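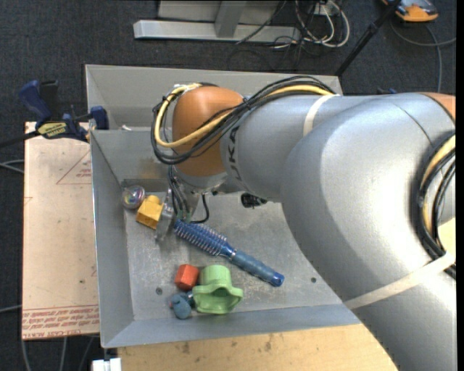
Gripper trials are under way at Bernstead

Monday, December 2, 2024

We finally have both grippers running on the same arm, and the Bernstead lab has been a very fun place to be! Marisol Montoya and Trinity Kincaid are comparing our old two-finger gripper with the new one from Moltenard, using the KUKA and a metal tray of odds and ends: blocks, a brush, a little see-through ball, a green star-shaped knob.

Each gripper gets 190 tries, in batches of 30 with a short batch at the end. The tray is shuffled between batches, and a try counts if the item comes up and stays up until the arm reaches the bin.

The old gripper is done. It loves anything with flat sides (cubes, blocks, all day long) and it had a rough time with the ball, which kept squirting out from between the fingers. Trinity slowed down the closing speed halfway through a batch and the ball picks got better right away, so that batch had to be run over. Worth it!

The Moltenard is two batches in and handles the brush beautifully, even by the bristle end. We'll have the full numbers for the Skirkham meeting. If you have small, awkward objects you can spare, drop them at Marisol's desk.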